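Putodcombe Home & Household Forum
Storage and Organizing > Plastic baskets: worth sorting by color?

gritstone_lane
Posted Friday, December 6, 2024

We moved in November and I'm still working out of boxes. I want small open baskets for the pantry shelves and the cabinet under the sink. My plan is one color for food and another for cleaning stuff, so the kids put things back in the right place. Has anyone kept that going for more than a month? Also looking at Fondholm against Pulteck. The Pulteck ones cost less but the sides feel thin in the store.

marrowfat
We've done it for 4 years. Blue is snacks, red is baking. It works because there are only two colors. My sister tried six and gave up before the end of the first week. 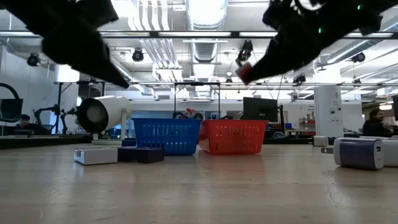 Measure your shelf depth before you buy anything. Mine are shallow and the first set I got stuck out past the edge, so the door wouldn't close. Back to the store with the lot.

pennyroyal22
I'd skip color and use labels. Colors go out of stock. I bought green Fondholm baskets, went back for two more in December and they only had gray. Masking tape and a marker cost next to nothing and you can change your mind.

gritstone_lane
The youngest can't read yet, so labels only get me halfway.

pennyroyal22
Draw a picture on the tape then. A carrot. A spray bottle.

oldwharf
Slots or solid sides? That matters more than color in my opinion. Under the sink I want solid, so a leaking bottle stays in the basket. For onions and potatoes I want air getting in. Slotted ones are also a pain if you keep rice or lentils in thin bags. One split bag and it's all over the shelf.

marrowfat
Disagree on the sink. With solid sides the leak sits there and you don't notice until it smells. I use slotted ones on top of a cheap tray and wipe the tray down when I do the floor.
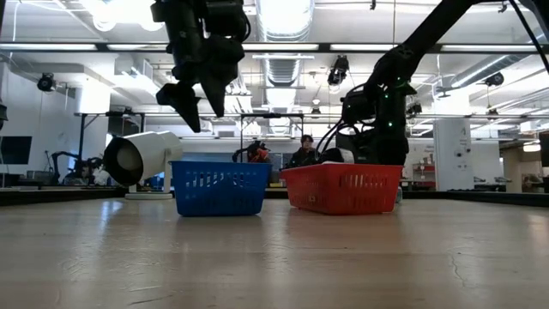
For the thin sides question, I have both brands. Pulteck bows a little if you load it with cans. For packets and cloths it's fine. The Fondholm rim is easier to grab when the shelf is above your head.

tallow_and_wick
I stocked shelves in a housewares store in Lagos for a while and the baskets that came back were nearly always cracked at a corner. People lift them by one end when they're full. Two hands and they last – any brand.

oldwharf
Fair point. Mine cracked at the corner too.

pennyroyal22
Still say labels. You can do both, I suppose.

gritstone_lane
Thanks all. Going with two colors, slotted for the pantry, and I'll try the tray idea under the sink. I'll get Pulteck for the light stuff and Fondholm for cans. Does anyone know if the two brands stack together?

marrowfat
They don't. The Fondholm base is wider and it slides off. Keep them on separate shelves.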